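**Budgeting for a second arm: gripper first or arm first?**

**toncombe_shed** (June)
We've got one white arm at Toncombe and money for part of a second. The job is light, breakable stuff with stoppers. Before spending anything we're running the layout in sim. Table, floor and candle are just set dressing. 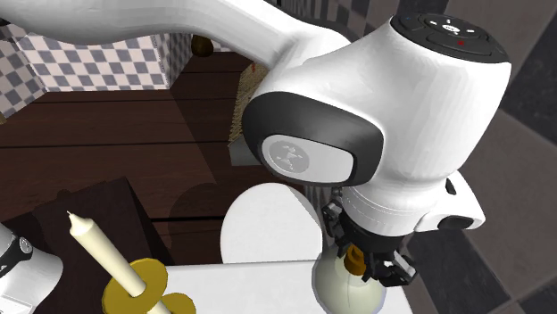
*Sim, gripper over the stoppered vessel.*

Quote from Trivano has the gripper at 15 per cent of the total and delivery in 59 days. Worth buying it now and the arm next year?

**wisell2**
No. Warranty on the gripper starts at delivery, so you'd burn a year of it on a shelf. Buy them together or wait.

**omoregie_k**
Disagree with wisell2. A spare gripper is the cheapest insurance going. We lost 2 weeks at our place waiting on a finger linkage. Ask Trivano for pads as a separate line too, and check whether the coupling is in the price.

**toncombe_shed**
Coupling is extra, just checked. Pads come in packs. The part I'm still stuck on is grip width, as the rounder items have a narrow base and a big globe.
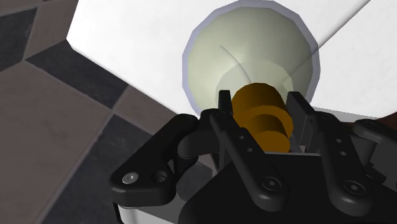 If the standard pads will do for the base, I can drop the wide-stroke model and put the difference towards freight.

**wisell2**
Sim won't tell you about breakage. Budget for 100 test pieces and see what survives before you pick a stroke.

**omoregie_k**
Agree on that bit. Still buy the spare.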